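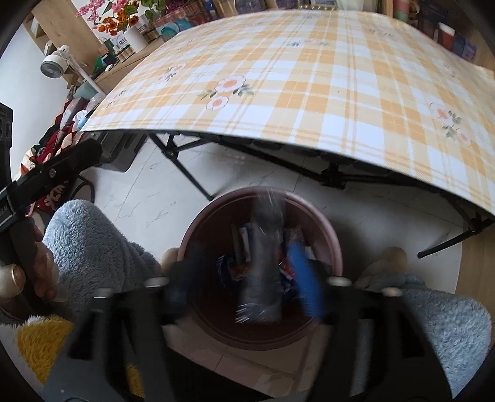
Rubbish, wrappers and thin film: household chores gallery, part two

26th February
By Gaétan Kennedy

A long strip of clear, crinkled packaging between two blue finger pads, over a round reddish-brown bin. The plastic is blurred from top to bottom, and so is the right-hand pad.

This part of the gallery deals with waste. Part one, published in August, covered folding and stacking, where the objects keep more or less to one shape. Packaging does not. We are asking the same thing in every part: could a machine be left to do the job in an ordinary home, at an ordinary speed, without someone standing over it?

For waste, our answer is no, with some qualifications.

Clear film is the hardest class of item on our list. A depth camera tends to look straight through it or to return noise from the creases. Colour is little help when the film takes on the colour of whatever lies behind it. In the picture the white streaks of reflected light are the easiest part of the plastic to make out, and reflections move when the viewpoint moves.

The wrappers already in the bin raise a second problem. There are dark blue ones, a red and white one, a white and blue one, and a translucent crumpled piece higher up. A person knows these are finished with. A planner working from shape alone has to be told that things inside the rim are no longer of interest, or it may try to pick them up again.

Release is the third. Light film clings to soft pads, and opening the fingers does not guarantee that it drops. At the Hetham bench, Gaétan Zacharias logged 2694 attempts at placing mixed packaging in an open bin. Of these, 1220 used clear film, and almost 900 of those ended with the film in the bin at the first try. Rigid items gave him very little trouble. His log counts film draped over the rim as a failure, as most householders would.

Speed matters less than is usually claimed. Rallberg quotes 20 seconds per item for its Skellora arm, with the bin in a known position. A slow machine would be acceptable if it worked while the house was empty. A bin on a tiled floor in front of a folding table, with a seated person's legs on either side of it, is a different job, and the arm would have to stop whenever a knee moved.

Our ratings for this part:

Rigid waste, fixed bin: usable with supervision.
Wrappers and soft packets, fixed bin: close.
Clear film, any bin: not yet.
Any waste, bin between someone's feet: not yet.

Part three will cover wiping down tables, including those with patterned covers.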